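Stetgate open day: the packing room
Friday, January 26, 2024

I went to Stetgate with low expectations and a bad cold. The flyer promised "packing, rethought", and I have heard that one before, at Clultham among other places.

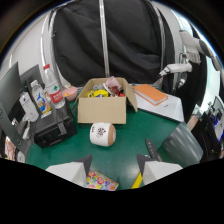 The first hour was talk. A slide said the Zernetti method had been tried on 2517 boxes, though when I asked what counted as a try I got a smile and a leaflet. The idea is simple enough: you put the awkward things in first and fill in with the small stuff. My mother packed that way for every move we made.

The tables were better than the talk. Ours was green, with an open cardboard box in the middle, a yellow toy and a pink cup already in it and plenty still outside - bottles, a bowl, an orange book, a mug lying on its side. That at least looks like somebody's house. At Partanen last April they gave us 8 identical tins and called it a trial.

I still don't buy the time savings. There was no clock on show and no word on breakages, and a ceramic mug is where I'd want to hear about breakages. The full course costs 413 dollars, lunch not included.

Parking is behind the building and fills up early. The coffee was fine. I'd go again if they publish the numbers, and I'd skip the slides.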